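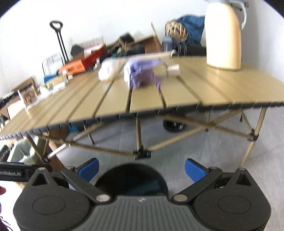

What did the open day at Kakberg cost the project?

It came in at $2,000, all of it from the outreach line in the July budget. Danudcombe provided the hall free of charge and Callon covered its own travel.

The rest of this report covers what was shown, what visitors asked for and what we plan to change before the next reporting period.

We opened the doors at 10 in the morning and 58 people signed in. Most came from small care providers and housing associations near Kakberg. A smaller group came from Kaplan, which is considering the tidying module for its own trial. Kaplan has asked for the task list and a price per site. We sent the task list and will send the price once Callon confirms its service rate.

The demonstration dealt with household items on a table: picking up cloth, standing up cups, moving light packaging. Visitors could try the hand-held gripper themselves after a short talk. This was the busiest part of the day and the line ran into the lunch break. Two staff were not enough to run it, and the afternoon talk started late.

Cloth drew the most questions. Care staff wanted to know about towels and bedding, which are outside the current scope. We told them so. We would like to discuss adding small towels to the task list at the next review, within the existing budget.

Two problems to report. The sign-in form did not ask for an email address, so follow-up with some visitors will have to go through their employers. The spare finger pads were left at the Danudcombe office, though none were needed.

For the next open day we propose timed slots for the hands-on session, one more person at the table and a printed sheet covering cost and maintenance. The revised plan and the receipts are attached to the financial return.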